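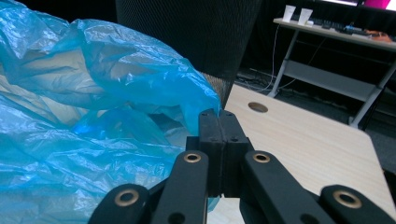 Blue plastic, all folds and creases.

May 24, 2025

I have been trying to buy less stuff that comes wrapped in other stuff, and I wanted to write down how it's going before I forget the early part. It started in December, when I put away the holiday things and found a whole drawer of bags stuffed inside other bags. My mother kept a drawer like that, and so did her mother, so I come by it fairly!

The first change was the easy one. There's a refill shop in Wuvholm called Prellora, a 30 minute drive if the bridge is behaving, and I now take my old jars along for oats, rice and dish soap. The oats cost a little more than at the supermarket and the rice a little less, and the woman at the counter will let you smell every single soap if you ask (I ask every time). I bought the lavender one and regretted it by the second sink of dishes.

Bread was harder. I bake on weekends now, a plain loaf with 900 grams of flour that does us until midweek, and after that we eat crackers and complain. The crackers come in a sleeve, of course.

I still haven't figured out frozen peas, or cheese - if you have, please leave me a comment. Next month I want to try the beeswax wraps again, having melted my first set in water that was much too hot.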